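Hand Over Hand
The slow, sweaty business of teaching a robot to pick up candy
Magazine feature, 8/24/25

The first thing you learn is that your arm gets tired. Not the robot's. Yours.

Second thing: you are a lot less smooth than you think you are. I found that out on a Thursday morning at Meranora, which rents the upstairs of an old print shop and spends its days getting people to show robots how to do stuff. Pick this up. Put it there. Again. Again. The walls are plain, the coffee is bad, the tables are covered in felt.

There are 2 ways to do the showing. One, you grab the arm and move it yourself, joints gone slack, like dancing with someone who's asleep. Two, you sit at a desk with a small copy of the arm in your hand -- they call it the leader -- and whatever you do with it, the big one does too. Squeeze the trigger, the fingers close. Let go, they open. Most of the work there is the second kind now. By hand is for the first few passes on a new task, when everyone is still arguing about what the task even is.

I got the leader arm and one instruction. Snack goes in the bowl.

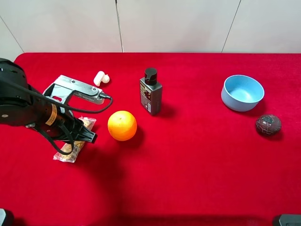

Fingers down over the wrapper. The orange can wait.

Sounds like nothing. It's a snack in a bowl. My niece could do it at two. But you have no feeling in your fingertips, none, and the only way to know how hard you are squeezing is to look. So you look. You lean. You drift left because you leaned left, and now the arm is drifting left too, faithfully, like an idiot. I missed the first grab completly and pinched air.

The operators don't laugh. They've all done it. The woman running my session just reset the arm and said "again," in the voice of a swim coach.

What they want is called a demonstration, or a demo, or on a long afternoon a "rep." One clean try from start to finish, motors and cameras all recording. Meranora's current job, for a warehouse client it calls Erorley, asks for 982 of them on a single set of tabletop tasks. When I visited, that number was written on a whiteboard and underlined twice. Deadline is October.

The learning software is named Stustora and it is, in the words of the guy who maintains it, "a very expensive mimic." It watches what the cameras saw and what the arm did and tries to work out what to do next time it sees something close. That's the whole trick. It doesn't know candy. It doesn't know bowl. It knows that when the view looked like so, the person moved like so.

Which means it also learns your bad habits. Hesitate before every grab and it'll hesitate before every grab. One operator had a little flourish, a sort of wrist flick on the release, left over from years of dealing cards. Took the team a week to figure out why the arm was doing it too.

Wrappers are their own problem. Clear plastic is shiny, it bends, it throws light back at the lens, and it changes shape when you touch it.

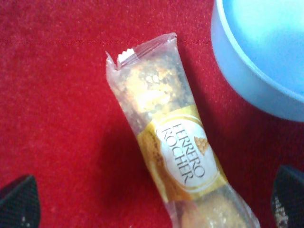
So you learn to go for the middle. Grab a crimped end and the thing swings like a fish, and then you have to wait for it to settle, and then your rep is long and ugly. Come in over the fat part, fingers on both sides, go slow for the last inch. Slower. Everybody says slower. I was told to breathe out when I closed the fingers, which is the sort of thing they tell you in archery, and it helped more than I want to admit.

The view on the monitor is mostly the wrist camera. It's close and it's weird. You lose track of the room. By my fifth try I had stopped looking at the table at all and was flying the thing like a tiny crane, nose almost on the screen, which is apparently how you can tell a beginner. The good ones glance. Wrist, table, wrist. They've got a rythm.

Sessions run 13 minutes, then you swap out, no exceptions. It used to be longer. Quality fell off a cliff, says the shift lead, and you could see it in the data before you could see it in the people. Shaky approaches. Late releases. Reps where the arm just sort of hung there while somebody thought about lunch.

Between reps somebody moves things. This is called the shuffle and it's the part I didn't expect to matter. Bowl a few inches over. Candy at a new angle. Take one thing away, bring another in. If every rep starts from the same layout the arm learns the layout and nothing else, and the first time a real person sets a bowl down crooked, it's lost.

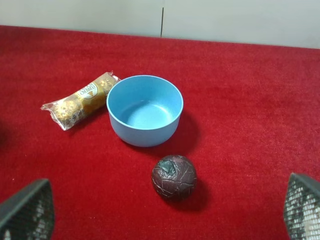 People are bad at random, though. Left alone we put things in nice little groups, evenly spaced, facing us. Hutapea, the robotics school across the river that sends trainees over every summer, teaches a whole afternoon on this. They hand out cards. Card says where the object goes, you put it there, you don't fix it. Trainees hate the cards. They keep nudging things straight.

And the failures? Kept, mostly, some of them. A drop followed by a good recovery is worth having, the lead says -- the arm has to see what "oops" looks like and what comes after. A drop followed by a person swearing and yanking the leader arm sideways is not worth having. I contributed a couple of those.

I did get it in the bowl. Ugly, late, a bit of a toss at the end. The rep got marked usable, which I chose to hear as praise.

Then they gave me round things. Round things roll.

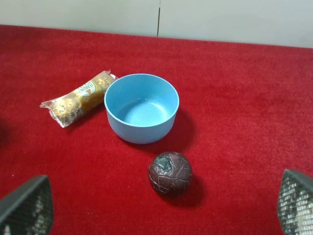

Can anyone do this job, or do you need an engineering background?

Most of the operators at Meranora don't have one. The people who last tend to come from work with steady hands and a lot of repetition: sewing, dental labs, line cooking, one former piano tuner. Training takes a few days, and the first day's reps are almost always thrown out.

Mine were, I checked. My shoulder hurt until Saturday.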